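Kitchen tips for crews working next to the arms

Quick one before the 6am start. We've had the Pirix arms on the prep line since January, 24 of us on shift, 18 on lates. Tips below are from Maricel and Dexter mostly, add yours on the sheet by the sink.

Peeling and portioning has gone to the arms, so hands are on checking and plating now. Sore wrists down, sore feet up – ask for a mat. Swap stations every two hours, dont wait to be told. Gwawr has the rota.
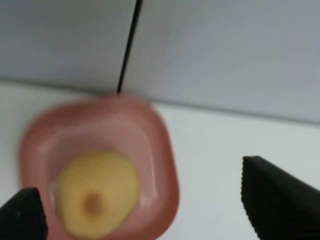

Bowls first. Wide square ones with rounded corners, easier to wipe than the old steel tubs. One colour per job and stick to it. Pink with something pale yellow in it, you spot a brown mark straight off, on white you'd miss it. Marks go to the trim tray, soft ones to soup. Bowl down flat, hands out, then press green.

Cloths – damp not wet near the arms. Wring twice.

Knives still need doing by hand, end of shift, even if youve hardly used yours. Jayson will show new starters how to keep thier cutting speed up, 300 onions a week between us so nobody goes rusty.

Stop button sticks a bit on line two. Push hard. Leif is chasing the part.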